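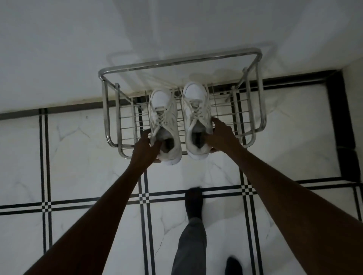
Recording a shoe task with the Munora head kit

Shares 116 | Comments 2

Munora sells the kit as a head-mounted camera, a battery and a license for Parri, its labeling software. The steps below cover one short household task, lacing and racking a pair of sneakers, from setup to export. Firmware is the version shipped in January.

1. Mount and tilt

Fit the headband so the camera sits above the eyebrows. Tilt it down until both hands show at full reach and at lap height. Check this on the phone preview while standing, then again while crouching. Most bad clips come from a tilt that was only checked standing.

2. Camera settings

Set the shutter to 1/200 and lock the exposure. White shoes against a white wall or white tile will pull auto exposure down, and the hands go dark with it. Chrome racks throw small highlights - leave them, Parri ignores them.

3. Write the task before recording

Split the task into steps with one verb each: grip, lift, place, pinch lace, pull, tie, release. Enter them in Parri under Steps. Keep the two hands on separate tracks. In lace work one hand often holds while the other pulls, and a single track loses that.

4. Record

Start with both hands in view and still for two seconds. Work at normal speed. Keep the head steady during lace work, and keep the knees out of the middle of the view when working on the floor.
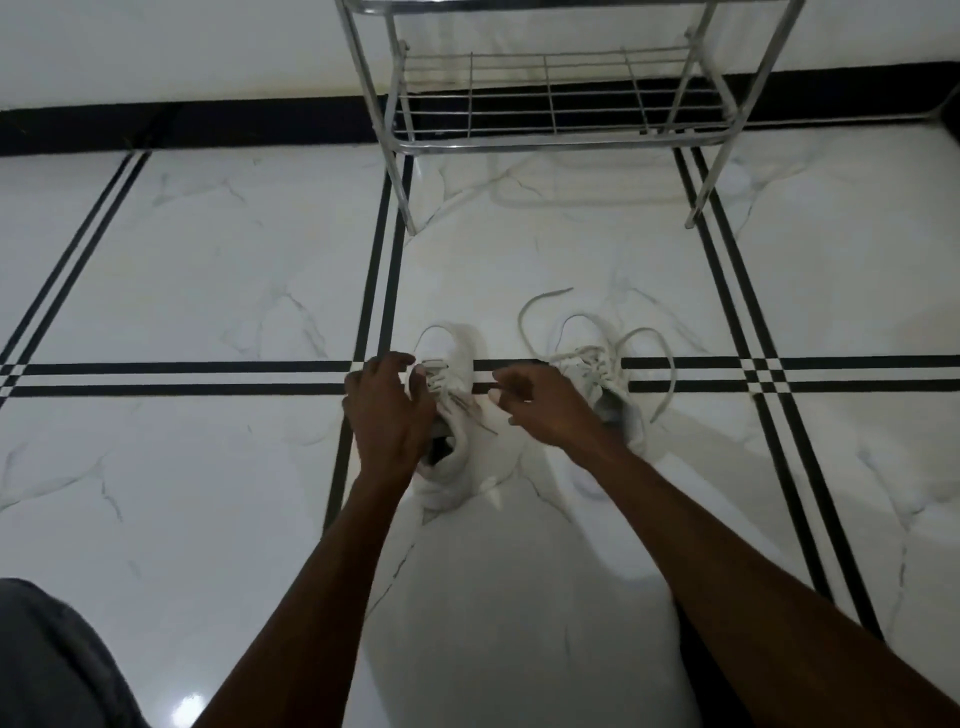
Siwan Watkins wrote in that the pinch label fails on flat laces at the default confidence of 80, and that dropping it to 70 fixed most of her clips but doubled the false grips on the shoe collar.

I now leave the default alone and correct pinches by hand.

5. Review and export

Step through each clip at the label boundaries only. Move a boundary to the first frame of contact - the software tends to place it early. Export as Datimero format if the clips are going to an arm trainer, or plain JSON otherwise. My last export held 1,441 labeled segments and took one failed upload before it went through.

2 comments | Share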